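Section 3: Fitting your Landier kerbside letterbox

You've got the box out of its wrapping, so now comes the fun bit! Set aside a morning, and put the kettle on before you start.

1. Choose your spot. The post should stand on your own land, with the door opening towards you and the slot facing the road.

2. Check for pipes and cables before you dig. Your water or gas supplier can usually send a plan.

3. Dig a hole 12 inches deep and tip a little gravel into the bottom.

4. Stand the post in the hole and check it with a spirit level on two sides. Do take your time over this (a leaning post will annoy you every single morning).

5. Pour in the post mix, add water as shown on the bag, and leave it overnight.

CAUTION: Post mix burns skin. Wear gloves and goggles, and keep pets indoors.

6. Slide the box on to the post and fit the 3 long bolts from underneath. Finger-tight is fine for now.

7. Turn the box until you're happy with it, then tighten everything up. Lovely!

NOTE: If the lock feels stiff, puff in some graphite powder. Oil gathers dust and will make it worse by December.

Before you settle on a spot, go and stand at the roadside and look both ways. Think about parked cars, driveways and where the grass ends.
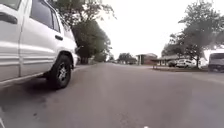
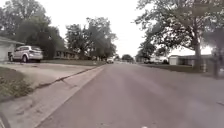
A parked white car at the roadside (first picture) and a driveway sloping down to the street (second).

8. Stick on your house numbers. Clean the front with warm soapy water, let it dry, and press each number down for 10 seconds.

9. Try both keys in the lock, then put the spare somewhere safe indoors.

Now post yourself a letter and enjoy the clunk of the flap. Section 4 covers the newspaper holder, which uses the two short bolts left in the bag.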